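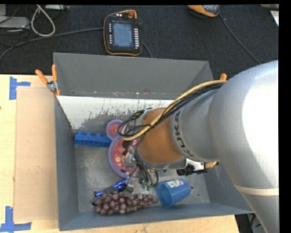

Opening a hard cider the night before, yes or no?

mashbucket
20/11/2023
OK so I need some opinions before Thursday. I'm bringing the drinks to my sister's this year (promoted from rolls, finally!) and I bought five big bottles of the Plokach dry cider, the ones with the cork and the wire cage. I love this stuff but every time I open one it comes out really fizzy and sharp for the first glass, and then the second glass an hour later is so much nicer. Softer, more apple, less like licking a battery.

So I was thinking I could open them Wednesday night, let them calm down, put the corks back in and stick them in the fridge. My brother-in-law says I will ruin fifteen people's dinner. He drinks light beer out of a koozie so I'm not sure he gets a vote, but I'd like to hear from folks who know cider.

porchpour
Please don't do that! An hour is one thing, a whole night is another. You'll have flat apple wine by dinner. And good luck getting those corks back in, they swell up like a mushroom the second they're out. I've tried it with a rubber mallet. I don't recommend the rubber mallet.

If you want it softer just open two of them when people start showing up and pour them into a pitcher. By the time the turkey's carved they'll be where you want them.

tannin_tantrum
I'm going to disagree with porchpour a little. Flat isn't the end of the world with a dry cider. Plenty of the ones I like best have no bubbles at all, and I'd take a still one with turkey over a fizzy one any day. I left half a bottle of Plokach in the fridge door back in September with only a wine stopper in it and had it the next night with pork chops, and it was lovely. Still had a bit of prickle to it too.

That said, half a bottle I forgot about is different from doing it on purpose for company. Some people see "cider" and want the bubbles.

porchpour
Was yours the dry or the semi? Because the semi has some sugar to hide behind. I had a dry one go kind of nail polish on me after a day and a half.

tannin_tantrum
Dry. Green label. A day and a half isn't one night though, and was it in the fridge?

porchpour
It was on the counter. Fine. But still.

mashbucket
Lol ok. Mine are the green label too. What about the pitcher thing, does it matter what kind? I have a glass one and an old enamel one that was my grandma's, and the enamel has a chip on the inside.

gristle_and_grape
Glass. Keep acidic stuff away from chipped enamel, the metal under there will make it taste like pennies. Put flowers in grandma's.

Also, is cider all you're bringing? You've got 15 people and five bottles. Even if they're the big ones that's a glass and a half each, maybe. I'd want something red on the table too, there's always an uncle.

mashbucket
There IS an uncle. What's cheap and goes with dark meat? I can't go over 8 bucks a bottle for the red, the ciders ate my budget.

gristle_and_grape
At that price I'd get the Skirel red blend. It's light, it's kind of cherry-ish, you can chill it for twenty minutes and it gets better. I buy it by the case. It's not going to change anyone's life but it doesn't fight with the cranberry sauce, and most reds do.

tannin_tantrum
Skirel is so thin though. I always feel like somebody rinsed the glass and forgot. For a couple dollars more the Lumenta has some actual grip to it.

gristle_and_grape
She said 8! And grip is the last thing I want next to sweet potatoes with marshmallows on them. I've had Lumenta with Thanksgiving food and it turned everything bitter, including my mood.

tannin_tantrum
Marshmallows are the problem there, not the Lumenta.

hopless_in_ohio
Lurker here, hi. I worked the tasting counter at Drellavgate for two falls and we poured a lot of corked cider. What we did was get the bottles really cold, like back of the fridge for a full day, then open them half an hour before. Cold keeps the foam down so you lose less on the floor, and that half hour takes the edge off. We never opened the night before. The leftover bottles got a clamp stopper (the sparkling wine kind, they're a few bucks at any kitchen store) and were still good the next afternoon, so tannin_tantrum isn't wrong, it just tastes like a different drink.

Also use wine glasses and only fill them halfway. People pour cider into those tall skinny flutes and you can't smell anything.

porchpour
The half hour thing is basically what I said with the pitcher.

hopless_in_ohio
Pretty much, yeah. I'd skip the pitcher myself, it knocks out more fizz than you'd think. But if she likes the second glass better than the first, the pitcher might be exactly right for her. Try it with one bottle and leave the rest alone?

mashbucket
Ooh, I like that. One in the pitcher, the others straight from the bottle, and people can fight over which is better. I'm getting the clamp stoppers either way. And I grabbed three of the Skirel at lunch, sorry tannin. They had the Lumenta too but it was over my limit.

tannin_tantrum
I forgive you. Chill it, like gristle says. I'll give them that much.

mashbucket
One more question, does anybody know if the green label has sulfites in it? My sister gets headaches and she's going to ask me the second I walk in the door.

gristle_and_grape
Check the back, down by the deposit info. If they add them it has to say so. Mine are all in the recycling or I'd go look.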